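Sorting cutlery without a drawer tray

Our kitchen drawer is only 9 inches wide and no tray fits. How do you keep knives, forks and spoons apart on an open shelf?
Rima Tarawneh

Use small open baskets, one for each type. Mine have a slot at each end, so they pull out easily – I paid 300 for the set, and wiping them takes no time. 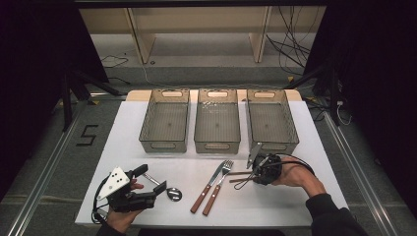
Three smoky-gray baskets, with a spoon, knife and fork still to sort.

Measure your longest knife first. Wooden handles should go in fully dry.
Afia Gyamfi

Jars work too. I've had mine on the shelf for about 30 months, forks up.
Anas Twal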